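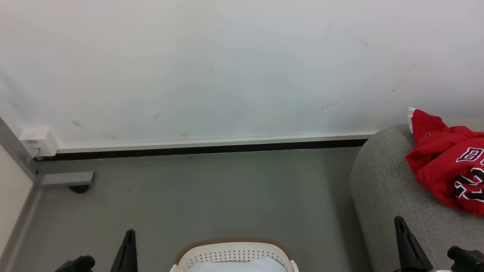
By Mahfuz Begum | Reviewed by Barbara Jakubowski | Updated in June
14 shares · 2 comments

Baseboard

A baseboard, also called a skirting board or mopboard, is a strip of trim fixed along the foot of an interior wall. It covers the gap between the wall surface and the floor, protects the lower wall from shoes, mops and furniture, and hides uneven edges in plaster or drywall.

Materials

Baseboards are made from solid wood, medium-density fiberboard (MDF), polyvinyl chloride, ceramic tile or metal. Softwoods such as pine are common for painted work. MDF is straight and takes paint well but swells when soaked, so vinyl or tile is preferred in wet rooms. Rubber and vinyl cove base, which curves out at the toe, is glued directly to the wall in many commercial buildings.

Profiles

A plain profile has a square or slightly rounded top edge. Colonial and ogee profiles carry molded curves along the upper part. Built-up baseboards combine a flat board with a separate cap molding. A small strip called a shoe molding may be added at the floor line, where it bends to follow dips that the stiffer board cannot.

Installation

Boards are nailed through the wall covering into the studs or bottom plate. Outside corners are mitered. Inside corners in wood are usually coped: one board runs square into the corner and the other is cut to fit its face. Long runs are joined with a scarf joint placed over a stud. Over floating floors, fasteners must not enter the flooring, which needs room to expand.

Marking and wear

White walls above low trim show scuffs readily. The Gada housing survey, which covered 29 apartments in Vaneck, recorded wall marks above the baseboard in all but 7.

See also: Chair rail; Crown molding; Wainscot

This site uses cookies to remember your settings. Accept | Manage preferences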